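Skumanwood evening talks, Monday
"Put It Away: What I Have Learned From Other People's Jumpers"
Speaker notes, second draft. Umut has the clicker. Do not let Umut wander off with the clicker.

OPENING (stand to the left, away from the radiator)

Good evening. Thank you for coming out in February to hear somebody talk about folding. I had expected the front row and my sister.

I'm Zhuoran Yin. I ran the knitwear room at Soylu for a good many years, and for the last few I have been going into people's houses and sorting out their wardrobes, at their invitation. Soylu was a shop that sold good jumpers to people who then hung them up. I used to see the jumpers again later, when they came in for repair, with shoulders on them like a startled owl.

[Pause. If no laugh, carry on as if none was wanted.]

So this is a talk in favour of the shelf. I have nothing against the hanger. It is a fine place for a shirt. A heavy knit on a hanger is a wet towel on a nail, and it will grow at roughly the speed of a teenager.

WHY CABLES ARE A NUISANCE

Ask who is wearing a cable knit tonight. There will be several, it's that sort of hall.

A cable is a few stitches that have been made to cross over their neighbours, again and again, all the way up. It uses more yarn than plain knitting, and it makes the cloth thick, and it pulls the cloth in sideways. All very handsome. Then you try to fold it and find it has opinions.

A plain jumper will fold anywhere you like. A cabled one wants to fold in the valleys between the cables. If you press a crease along the top of a cable it will sit there flattened and sulking until the next wash. So before you fold anything, run a flat hand down it and find the valleys. I do this in clients' bedrooms and they think I am feeling for moths. (I am also feeling for moths.)

Cardigans are worse, having a front that opens. Do the buttons up. Top, middle and bottom will do if you are in a hurry. Left undone, the two fronts slide past each other and you end up with a parcel that has one long side and one short one.

THE FOLD ITSELF (bring out the demo cardigan, the green one, not the good one)

Face down. Smooth it from the middle outwards.

Sleeves across the back, one and then the other. Don't let both cuffs land in the same spot or you get a lump. Sleeves on a cabled cardigan are as thick as the body, so what you are making here is a sandwich, and the filling should be even.

Sides in, if your shelf is narrow. If your shelf is wide, leave the sides alone. I have been in houses where people fold to the size on a chart and then have half a shelf of air.

Then the top comes down. The usual advice is to fold the hem up to the collar, and for thin things I'd agree. With a thick one I bring the collar end over instead and let it make a soft roll across the top. No pressing. You want a bend there, and a bend has room in it.

[Next slide. Tell Umut.] 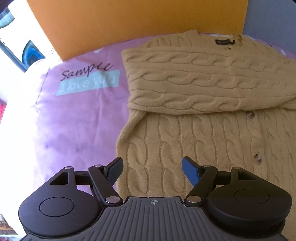
Slide 7. Beige cable cardigan, folded with the collar end rolled across the top.

Let them look at it for a moment. Ask which way the cables run.

Someone will say "down". Someone else will say "across". Both are right, and I like this slide for it. Along the roll they go left to right, and on the body panel underneath they go up and down. So you can see at a glance where the cloth has turned a corner, which on a plain beige jumper you would never spot. Cables are a nuisance to fold but they do show their working.

Point out the thickness of the roll. On a shelf that is the end I'd put at the back. Roll at the back, flatter end at the front, next one the other way about, and the pile stays level. Stack them all the same way and you have built a slide.

Do it on a bed, by the way, or on anything with cloth over it. On a polished table a heavy cardigan skates about.

NUMBERS (keep this short, last time I lost the back row)

I weighed my own knitwear over the winter, on the kitchen scales, to settle an argument. The heaviest cardigan came in at 572 grams. The lightest jumper was 111. The pile it used to sit in came to 2588 grams altogether, and the lightest jumper was at the bottom of it, where it had taken on the look of a place mat.

Heavy at the bottom, then. I had been telling clients that for years.

Piles of 3, for thick ones. Four will stand up until you want the second one down.

THINGS PEOPLE ASK

Tissue paper? If you enjoy it.

Those cloth boxes? I use the Etard ones at home. They are boxes. Things go in them.

Vacuum bags? For the duvet, by all means. A cable knit comes out of one looking as if it has had bad news. Give it a day lying flat and a bit of steam from the bath.

Is there a folding app? Umut tells me there is one called Sketano. Umut Yurt owns four jumpers and keeps them on a chair, so take it up with him at the interval.

How often should I refold? Whenever you take one out and put it back, which you were going to do anyway.

BEFORE THE BREAK

Invite people up, two at a time, to have a go on the trestle. There is a sheet over it. Anyone who has brought their own cardigan may use that. Anyone who wants to fold the green one, it is used to it.

Remind them the tea is through the double doors and the urn drips on the left.

Get the clicker back.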